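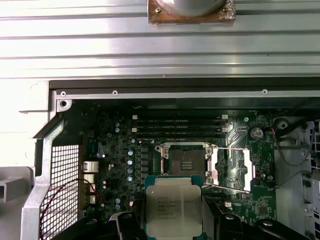 September, workshop notebook, hardware bench

Started on the Urnis chassis after lunch. Came over from the Fillville store with no paperwork except a tag on the handle. Job is to get the board ready for memory and processor and find out if it is worth putting back in the rack.

14.10. Lid off. All four memory slots empty, latches on both ends. Blew the slots out, then went along each one with the soft brush. Socket open with no processor in it. Looked at the contacts under the loupe for as long as my eyes would stand it and found nothing bent. Did not touch them.

Heatsink screws are not in the bag. Keskinen kit has spares in the second drawer but I only found the short ones. Order more, 30 should do us for the year.

15.00. Coin cell. Ours are supposed to be changed on anything that has been in store over a winter. Board is marked BATTERY1 next to the holder so no hunting for it. Meter is on the other bench, reading still to do. Anything under 2.8 V gets swapped.
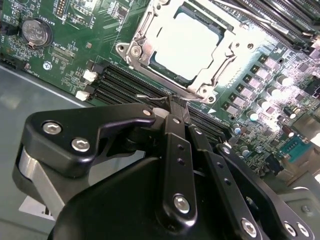 Memory slots, socket with cover, and coin cell by the BATTERY1 marking.

Memory: the Flunau box has 27 modules in it, mixed sizes, half without labels. Sort before fitting. Want a matched set of four, same speed on all of them. Put the odd ones in the grey tray, not back in the box.

Paste is nearly finished, enough for one more processor.

To do
Read coin cell, write the value on the tag
Sort modules
Fit one module first and try to get a boot screen, then the other three
Find the long heatsink screws
Ask Fillville if the lid label should say 2000 or 40, the tag and the store list disagree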